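November 17, 2023

Dye bath notes, continued from the March batch

Second round with the walnut hulls. Huerta sent a new sack and the hulls are darker and more broken up than the last lot, so I soaked them overnight in the enamel pot before heating. Strained through the old curtain fabric, twice. The bits that get through the first time leave specks on wool and they do not rinse out.

Skeins used: the Riscombe two-ply, scoured yesterday, and a leftover hank of the Nanalov single. Alum on half, nothing on the other half. Held the bath at 70 C for 48 minutes, then heat off and left to cool with the wool in. The thermometer clip is loose again and slid down twice. Ronaldo Brandão has the spare, need to ask for it back.

Results so far, all read by the window after drying:
Riscombe with alum — warm mid brown, even, a little redder than in March.
Riscombe plain — nearly the same, slightly flatter. Not sure the alum is worth it with walnut.
Nanalov with alum — streaky near the ties. I tied it too tight. Redo with looser figure eights.
Nanalov plain — still damp, will write it up when dry.

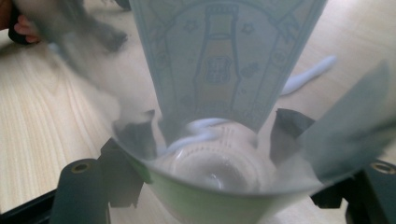 Clear cup with the printed paper insert, bottle drawing in the middle.

The next thing to sort out is the iron afterbath. Last time I put in too much and the wool came out greenish and rough to the hand. Plan is to dissolve the iron separately, add it in small amounts with the wool lifted out, and pull each sample after 11 minutes. Keep the iron pot away from the others. The lid with the chipped knob belongs to it and should stay with it.

Light test: 18 short lengths wound on card, half of each covered with foil, taped inside the south window. Labels are in pencil this time. The Wilix pen faded faster than the yarn did.

Bath is saved in the lidded bucket under the sink. Please don't tip it out, there is at least one more pale brown in it. Gloves need replacing, the left one leaks at the thumb.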